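The Soup Swap, Six Winters In

I promised a few of you that I'd finally write something about the soup swap, and I've been putting it off since February, so I'm sitting down on a Tuesday night with a pot of tea and no excuses left.

For anyone new, a soup swap is a very simple thing. Everybody makes one big batch of soup at home, freezes it in litre containers, and brings it to somebody's house. You put yours on the table, you say a few words about it, and then you go around in order and pick other people's until it's all gone. You arrive with 6 litres of the same soup and you leave with six different ones, and for the next month or so you have the most wonderful feeling every time you open the freezer.

Ours started the winter we moved to Hirbridge, when I knew hardly a soul and had made far too much split pea. My mother never in her life made a small pot of soup and I've inherited the problem along with the pot. I'd given some to the neighbours on both sides and there was still enough left to float a canoe, so I put a note up at the library, and four people phoned. One of them was Ludmila Polák, who turned up with a beet soup so deep and sour and good that I've been trying to copy it ever since (she gives me the recipe cheerfully every year and I'm fairly sure it's a little different each time).

These days we fill the house. I've had to get stricter about a few things, which doesn't come naturally to me, but there you are. Soups have to be frozen solid when they come in the door. After the year of the leaking chowder I don't bend on that one, not even for people I'm fond of. Labels go on the side as well as the lid, with the name of the soup and anything in it that could make somebody ill - nuts, shellfish, dairy, wheat. And please, no more than one lentil per household. I love a lentil, but there was a year we had five of them and people were trading at the coat rack afterwards like kids with hockey cards.

The telling is my favourite part, and it's the part newcomers worry about. You don't have to be funny. You just stand up and say what it is and where you got it. We've had a grandmother's chicken and barley, a corn soup that came off the back of a box, and one very honest curried squash that was introduced as "an accident, but I'd eat it again." That one went first, by the way. 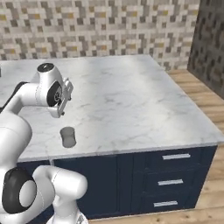
Karabo Steyn wrote to me after last year's swap to say that the picking order was the only thing wrong with it, and that drawing numbers from a hat meant the same unlucky few always seemed to be left with the plain vegetable. Reversing the order on every second round would fix it, the email went on, and would cost us nothing but a bit of concentration.

Well, I thought about that for a good long while, and I've come round to it. We'll go up the numbers and then back down again, so whoever picks last in the first round picks first in the second. I tried it out at the kitchen table with slips of paper and it does seem fairer, although I lost track twice and had to start over. If someone with a clear head would like to be in charge of calling the numbers, I'd be grateful.

Now, since a few of you have asked, the soups that freeze well and the soups that don't. Anything with beans or barley is a safe bet, though it'll thicken up and want a splash of water when you reheat it. Puréed soups come back beautifully. Potatoes in chunks go grainy, and noodles turn to mush, so leave those out and put a note on the label telling people to add their own. Same with cream. Leave an inch at the top of the container, too, or the lid will pop off on you and you'll have carrot and ginger all through the ice cubes. I speak from experience.

I haven't settled on my own soup yet. I'm leaning toward the mushroom and wild rice, but the split pea has its supporters, and there's a ham bone in the freezer that's been giving me a look every time I reach past it for the bread. If you're coming, let me know what you're making so I can keep half an eye on the lentils.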